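Minutes of the Monthly Meeting, July
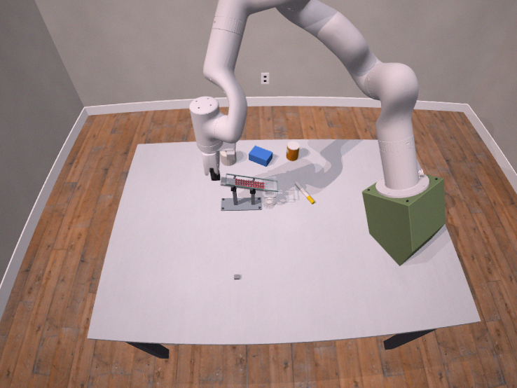
Mallholm Kidney Health Group — Patient Education and Support

The meeting opened at 6:30 in the upstairs room at the Clurkent Road clinic, with Edmund Lis in the chair and Ewurabena Ofori taking notes. Edmund welcomed everybody, and gave a particularly warm hello to the new faces at the back, who had come over from Cudley on the bus and had been told the wrong stop. He promised that the directions on the flyer would be fixed before the next one goes out.

Apologies had come in from several members who were away for the summer, and from the dietitian, who had been called to cover the ward. She sent her notes along anyway, and they are worked in under item 3.

1. Minutes of the last meeting

These were read and agreed, with one correction. The June minutes said that the potassium handout had been "approved." It had been approved subject to a second look at the paragraph on salt substitutes, and that second look is what most of this evening ended up being spent on. Ewurabena apologized for the slip and has changed the copy in the binder.

2. Money and mailings

The balance in the group's account stands at $3,654. The printing bill for the spring leaflets has been paid in full, and Rallis, who do our printing, have kindly held their price for the next run as long as we get the order in before fall. There was a bit of back and forth over whether to go to a heavier paper. Those who have the leaflet pinned up on the fridge said the current one curls in the steam from the kettle, and those who carry it in a purse said they liked it thin. It was left as it is for now.

The mailing list needs a good going-over, as 17 envelopes came back in the spring. If you have moved, or know somebody who has, please let Ewurabena know the new address.

3. The high potassium leaflet

Edmund began by reminding the meeting why the leaflet is being rewritten in the first place. High potassium, which the lab slip may call hyperkalemia, means there is more potassium in the blood than there ought to be. Healthy kidneys pass the extra out in the urine, and when the kidneys are not working as well as they should, it can build up. Many people feel nothing at all, and the first they hear of it is a phone call after a blood test. Others notice weak or heavy muscles, tingling, feeling sick, or a heartbeat that seems to flutter or skip. The old leaflet put all of this on the last page, after the recipes, and members had said for a long while that it belonged on the front.

The dietitian's notes were then read aloud. She asked that the new leaflet be very plain about three matters. Salt substitutes came first — many of them are made with potassium chloride, and people who have been told to cut down on salt will pick one up in good faith, thinking they are doing the right thing. The label should be checked every time, and the "low sodium" versions of soups and sauces deserve the same look. She also asked for a sentence on medicines. Some blood pressure tablets, some water pills and some common painkillers can raise potassium, and the leaflet should tell readers to ask the doctor or pharmacist about everything they take, including what they buy over the counter. It should say just as clearly that no one is to stop a prescribed tablet on their own because of something they read in our leaflet. Her last point was about food lists. She would like the long list of "bad" fruits and vegetables taken out, as the right diet is different for each person and she has met patients who gave up nearly all vegetables when their levels were perfectly fine.

This last point led to a long and good-natured discussion. Several members were fond of the list and have used it for years. One member said it was the only thing that got her husband to stop eating dried apricots by the bagful. Another said the list had frightened her so much in the first month that she lived on toast. It was agreed in the end to keep a short section on foods that are high in potassium (bananas, potatoes, tomatoes, dried fruit, beans and nuts among them), with a line above it saying that these are foods to talk over with your own kidney team, and that not everyone with kidney disease needs to limit them. The tip about boiling potatoes in plenty of water and draining them well will stay, with thanks to whoever first wrote it down.

Ewurabena asked for the warning about emergencies to be set in larger type. The wording agreed was: "If you have chest pain, trouble breathing, sudden weakness, or a heartbeat that feels very wrong, call 911. Do not wait for your next appointment." This was carried without any discussion.

Action: Edmund to redraft and send to the dietitian and the clinic pharmacist for checking. Nothing goes to Rallis until both have signed off.

4. Blood test reminders

A few members have found that a blood test had to be repeated, and wanted to know why. Edmund explained, as it had been explained to him, that potassium can read falsely high if the blood cells break down in the tube or on the way to the lab, and so a surprising result is often checked again. It was suggested that a short note on this be added to the website, so that people aren't alarmed when they are asked to come back in. If you are asked to come back quickly, please do go quickly.

Action: Ewurabena to write a paragraph for the website and have the pharmacist read it first.

5. Summer cooking afternoon

This will be on a Saturday, from 2 until 4, in the church kitchen at Cudley. There is room at the counters for 7 people to cook and plenty of chairs for those who would sooner watch and taste. Please tell Ewurabena about any allergies when you sign up. Aprons are provided, but bring your own containers if you hope to take anything home.

6. Any other business

The blood pressure cuff in the loan cupboard has a slow leak and should not be borrowed until it has been replaced. The reading glasses left behind in June are still in the drawer by the sink.

A member asked whether we might have a talk on phosphate later in the year, and there was plenty of interest. Edmund will ask the clinic who might be willing.

The meeting closed at 8:10, with tea afterward.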